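Plalance Hand Gripper Kit: Set-up Guide
Section 5. First session on a kitchen counter

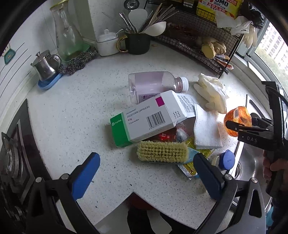
6 min read

Last revised 2023-01-22, M. Amin. Replaces the old section 5 completely. Bin the printed copy if you have one.

Read section 4 first (charging, pairing, mounting the camera). Grippers not paired yet? Stop, go back. Nothing below works without it.

What this section covers: getting a pair of hand-held grippers from paired to recording, on a normal counter with normal clutter. Tidy-up tasks mainly. Table tasks are in section 6, drawers and doors in section 7.

5.1 Before you start

You need:
Both grippers, left and right, charged
Blue finger pads, fitted
The small screwdriver from the lid pocket
The Pai app on your phone, signed in
Calibration card (the one with the squares on, not the quick start card)
A dry cloth

Wipe the pads. Wipe the camera cover. Dry cloth only, no sprays.

Check the screws on the arms of each gripper. Finger tight then a quarter turn with the screwdriver. Don't go further, the arms crack. Camley has replaced more arms from overtightening than from drops.

CAUTION: Hob off and cool before you start if it's anywhere near the working area. Pads soften with heat and they mark.

CAUTION: Grippers are not waterproof. Keep them out of the sink. If one goes in, power off straight away, do not charge it, ring support.

5.2 Choosing the items

Use what the kitchen has. Mixed is good. Boxes, bottles, packets, things that crumple, things that roll. A carton such as the capsules box on our test counter is a nice easy first pick, flat sides, doesn't squash much. Scrubbing brush is a decent second. Gloves and paper towel are hard, leave them till you've got the feel of it.

1. Clear a strip at the front of the counter, a hand's width or so, for your wrists.
2. Leave everything else cluttered. Do not line things up.
3. Overlaps are fine. Packets under boxes, fine.
4. Tall glass to the back, and leave it there for the first session.
5. Knives away. In a drawer, not just pushed to one side.

NOTE: Medicine cartons must be empty. Take the strips out and put them somewhere safe before the carton goes on the counter. Same for anything with a name and adress label on it, take the label off or don't use it.

NOTE: Cleaning products are allowed as items only if sealed and only if the task card says so. Task card says nothing? Leave them out of the task.

5.3 Calibration

Do this every session. Not once a day, every session. Every time the batteries come out as well.

1. Card flat on the counter. No creases, no glare from the window. Blind down if you have to.
2. Open both grippers fully. Hold the right one over the card, pads pointing down at it.
3. Tap Calibrate in Pai. Wait for the tone.
4. Close slowly till the pads touch. Open slowly. Five times. Same speed each time.
5. Second tone, longer. Done.
6. Repeat with the left.
7. Card away. Don't leave it lying in the working area or the app gets confused later.

Fails twice running? Clean the pads again, move the card to a darker bit of counter. Speckled worktops are a nuisance for this, the app reads the specks as corners. A plain tea towel under the card sorts it most of the time. Flatten the towel.

Still failing, see error 13 in the table at the end.

5.4 How to hold them

Thumb on top, two fingers through the trigger loop, other fingers wrapped. Don't choke up towards the arms, your hand gets into the camera view and the take is rejected.

1. Elbows in, wrists straight.
2. Both pads in view when the gripper is open. Check on the phone preview, not by guessing.
3. Start pose: both grippers open, over the front of the counter, not touching anything.
4. Hold still for the start tone.

Left handed: no change. Do not swap left and right, the app does not know and the whole session is wasted. Nithin did exactly this on the Jullport pilot and we lost an afternoon.

5.5 Recording a take

1. Phone in the stand, screen facing you, well clear of the sink.
2. Pick the task card in Pai. For a first session use "Clear counter, easy".
3. Read the card out loud once. Sounds daft. Helps.
4. Start pose. Tap Record with a knuckle or get someone else to do it.
5. Wait for the tone, then begin.
6. One item at a time. Reach, close, lift, move, put down, open. Each of those should be a separate movement you could point to.
7. Use the other gripper to steady when you need to. Lids, bags, anything tangled.
8. Last item down, back to start pose, hold still.
9. Tap Stop.

Speed: slower than you would by hand, faster than feels careful. If you're bored you're too slow. If things are skidding you're too fast.

Dropped something? Carry on. Pick it up with the gripper if it's still on the counter. If it's on the floor leave it, finish the rest, mark the take "floor drop" afterwards. Do NOT delete it, drops are useful to us.

Never reach in with a bare hand mid take. If you do, stop, discard, start again.

5.6 Between takes

1. Put things back messy. Different mess from last time.
2. Swap one or two items out.
3. Glance at the battery lights. Amber, finish the take then change. Red, change now.
4. Shake your hands out. The triggers are stiff when new.

A break after every 13 takes, please, and a proper one, grippers down. A full set is 100 accepted takes. Do not try it in one day. Two days minimum, three is nicer.

5.7 Awkward items

Soft packets: come in from the side, close on the sealed edge. Middle of the packet slides out.

Bottles lying down: pads either side of the body, not the cap. Closing on the cap spins the bottle.

Jars: low grip. Full jars over the weight limit for your pads, leave out. Limit is on the card in the lid.

Brushes: grip the back, not the bristles.

Crumpled gloves or bags: pinch, lift straight up, wait a second before moving sideways. They drag other things along.

Chopsticks, straws, spoons in a holder: advanced card only. Not in your first session.

Teapots, anything with a lid that isn't fixed: hold the lid on with the second gripper or skip it.

5.8 Uploading

1. Grippers off. Phone on wi-fi.
2. Open Sessions, tap today's, check the take count matches yours.
3. Watch the first and last take right through. Skim the others.
4. Look for letters, prescriptions, photos, faces, anything private. Flag it, the take is blurred or binned at our end.
5. Tap Send. Leave the app open till it says Received. Sending is not received.

NOTE: Don't clear the phone until you get the confirmation email. Usually next working day, sometimes two.

5.9 Error codes you might meet here

5 - Gripper not found. Off and on. Then re-pair, section 4.

13 - Calibration card not read. Glare, creased card, busy worktop. See 5.3. Card torn or wet, ask for a new one, don't print your own, the size comes out wrong.

413 - Take too long to send. Split it in Sessions, then send both halves. Happens when somebody forgets to tap Stop.

Any other code, write it down with the time and stop the session.

5.10 Packing up

1. Batteries out of both grippers.
2. Wipe pads, leave them open in the case. Closed pads stick togther.
3. Screwdriver back in the lid pocket. It will go missing otherwise.
4. Card flat under the foam.

Pads worn smooth or peeling at the corners: new pair, part list in section 9. Change both on a gripper, never just one.

Questions on this section to Meenakshi Amin, on hardware to Nithin Arumugam. Have your kit number ready, inside the lid.

Next: Section 6. Table tasks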